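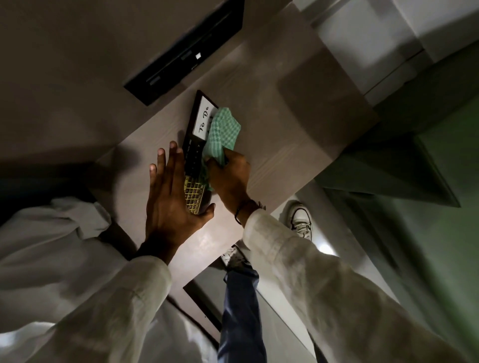

Teguh Sutanto wrote in after the last page to ask whether a cleaning robot is worth waiting for, or should he just keep going with a cloth. Fair question Teguh. I went to the open day at Brisel in April to find out, and came home with a page full of scribbles, mostly about cloths.

So. Tips from the day, in the order I wrote them down.

The wiping demo first. Suvport had an arm on a bench doing flat surfaces - desk tops, trays, a cupboard door laid on its side. Slow. Very slow. But the pattern was good and I've pinched it for home. Straight strokes, each one overlapping the last by a third or so, always away from the clean bit. No circles. I've done circles my whole life and wondered why the bench goes streaky.

They turn the cloth too. Arm stops, cloth gets flipped to a fresh side, arm carries on. Fold yours in half and in half again, that gives you 8 clean faces before it goes in the wash. Works on a stovetop, works on windows.

Small things with printing on them, the arm wasn't allowed near. Those get done by hand at the table. One hand flat on the thing so it can't skate about, cloth bunched in the other, short rubs. My notes for labelled boards, remotes, calculators, anything with little squares or buttons:

Battery out or unplugged first
Dry cloth before damp. Most of it comes off dry
Damp means wrung out till nothing drips
Never spray the thing, spray the cloth
Go along a stuck-on label, not across the end, or the corner lifts
Cotton bud for the gaps

A checked tea towel does the job if it's an old one. New ones leave fluff. Wash them a few times before you trust them near anything black - and no fabric softener, it smears.

Asked the Siregar fellow what the arm costs. 1,945 dollars for the cheapest they do and that's without the bit on the end that holds the cloth. The cloth holder is another 441. I buy cloths in a bundle from the hardware store and have change for lunch, so there's your answer Teguh, more or less. Though I did like watching it.

Second demo was sorting. Gatirine, a table of odds and ends, screws and pegs and bottle caps, arm picks one up and puts it in the right tub. It dropped a few. The lady running it said the trick is lighting, not the arm, and to put a plain mat under everything so the bits stand out. Tried this in the shed on the weekend with an old grey towel over the workbench and found two drill bits I'd given up on. Colour of the mat matters, go for the oposite of what you're sorting. Dark screws on pale, shiny on dark.

Third one was folding towels. Queue was too long, saw the end of it only. Shake it out before you fold, that's all I got.

One more from the morning session. Mark your jobs on the thing itself. A strip of white label or masking tape, thick pen, TO DO or DONE, stuck where you can read it from the door. They had it on their trays and I've started it with jars in the pantry and the tins of leftover paint. Press the tape down on a clean dry surface or it'll drop off by dinner. Peel it slowly, back over itself. Leftover glue comes off with a bit of cooking oil, leave it ten minutes, then dish soap.

If you go next time - get there before 10, parking is hopeless, first 100 in get a free microfibre cloth. I was not in the first 100. Wear flat shoes, its all concrete. Kids are welcome but there's a yellow line they have to stay behind and mine wouldn't have.

Vinegar and taps next time, have had a pile of mail on that one.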